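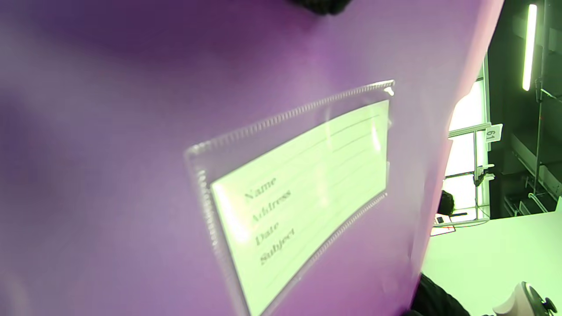
4.2 Collecting the folder demonstrations

We started on the folder task in May, mostly because the cloth tasks had gone so well that Naheed Sial thought we were getting lazy. Plastic folders are a pain for a policy, and I mean that as praise. They're thin, they slide, they let light through, and the label pocket throws glare straight back at whichever camera is nearest. Our depth estimates from the wrist views were poor enough that we dropped them and went with plain colour images.

Demonstrations were recorded with a pair of hand-held grippers, each tracked by a VR controller on top. Saqib Kiani and Farzana Baloch did nearly all of the recording between them, and we ended up with 291 usable episodes after throwing out 67 where tracking jumped or a clip was started too late. We kept the fumbles in (Farzana was very firm on this!), so long as the person recovered and carried on.
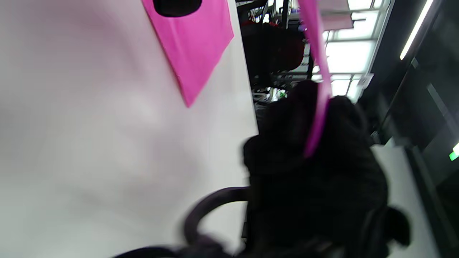 Cloth episodes from the earlier set, 700 of them, went into the same training mix. I expected the two materials to fight each other – one floppy, one springy – and for the first few thousand steps they did. After that the mixed policy, which we call Arain, pulled ahead of the one trained on folders alone. On 102 held-out starts it finished more of them, and its grasps on the folder edge looked calmer to all of us, though "calmer" is a word Rupert Strebel has asked me to stop using in print.

The head view matters more than I'd have guessed. Take it away and the policy still grasps well, but it loses track of which folder comes next.
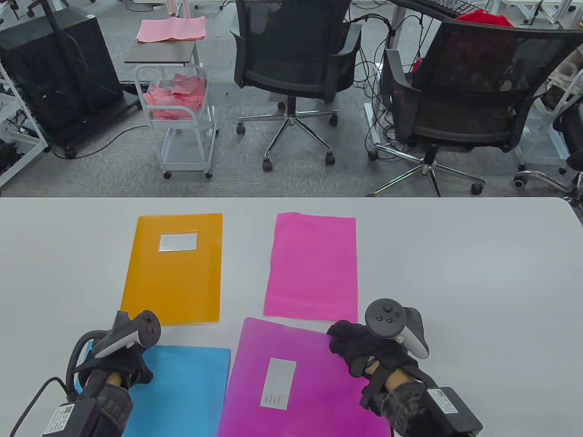 Figure 3. Head view during the folder task, with four folders on the table and both hand-held grippers in reach.

Label pockets remain the weak spot, and we come back to them in Section 5.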